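The case for keeping the bad grasps

Ermanno Messina
June 17, 2019

Most teams collecting folding demonstrations throw out any take in which the operator hesitates. At Clutberg we did this through May and lost 13 of every 90 takes. I now think it was a mistake. A policy trained only on clean takes has no examples of a crooked hold, and a crooked hold is where it will spend much of its time.

Shirts make the point better than towels do. The cloth sags differently with each hold, and the hem is seldom straight.
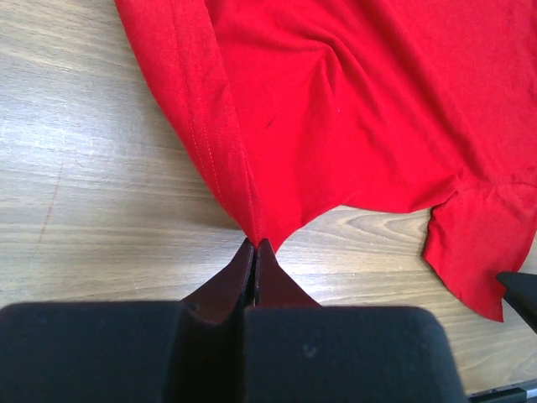
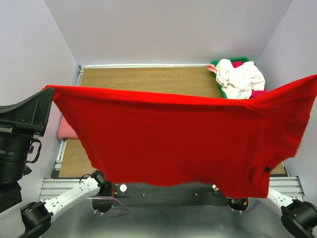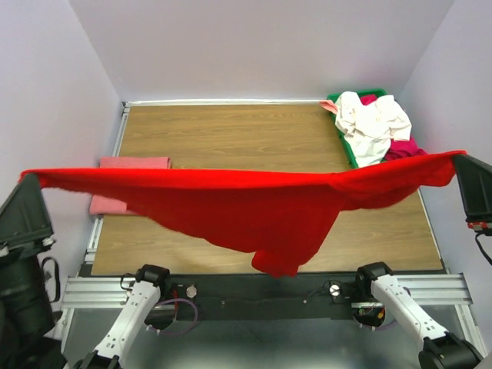
Red fabric in the grippers, all three views.

What to label

Mark the grasp point and the moment of regrasp. Leave the rest alone. Mojtaba Farahani wants a quality score on each take, but two raters here disagreed too often for the score to be of use.

Contact: Clutberg editorial desk
© 2019 Clutberg
Back to top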